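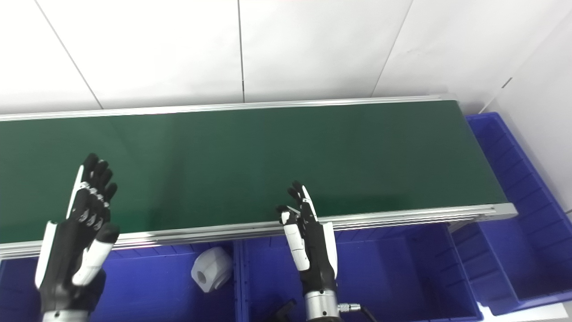 How many demonstrations does a robot need before it can sort parts by itself? Fewer than most people record, if the person at the controls is any good.

I did 688 at Clarnthorpe, and I'd bin half of mine tomorrow! The Monday ones especially (I was rushing, and you can see it in every grab). Everyone wants to hit 2,000 because it looks lovely on a slide. I'd much sooner have 900 slow, fussy ones from somebody who likes sorting.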